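Desk Week at Stockdale: the gallery

Well, we did it! A whole week of clearing desks, and I took far too many photos (700 before I stopped myself, and most of them were of paper clips). I've picked out the ones I like best for this page. If you only came for the drawer pictures, those are in the second gallery, the one called Hernier Room.

I started in April with my own work table, mostly so I'd stop complaining about it. I had a checklist I'd made in Listby with 11 things on it, and I got as far as "pens" before lunch. Pens take forever. You have to try every single one on scrap paper, and then you end up doodling, and then it's two in the afternoon.

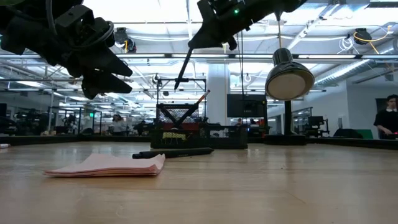

Pink notes, a black pen and the mesh organizer at the back. I love that curled corner!

I'm keeping the mesh organizer, by the way. I looked at a fancier one from Brenditix and couldn't see what I'd gain from it, apart from more places to lose an eraser. Pencils stand up in mine, the flat stuff goes on the tray, done. The pink paper is staying too. I write all my phone messages on it and I can spot it across a room (white notes just vanish on me).

More pictures are coming once I've sorted the shelf by the window. It has 2 boxes of old envelopes on it that I keep walking past. Send me yours if you've been clearing out as well, messy ones very welcome, and I'll add them to the next page.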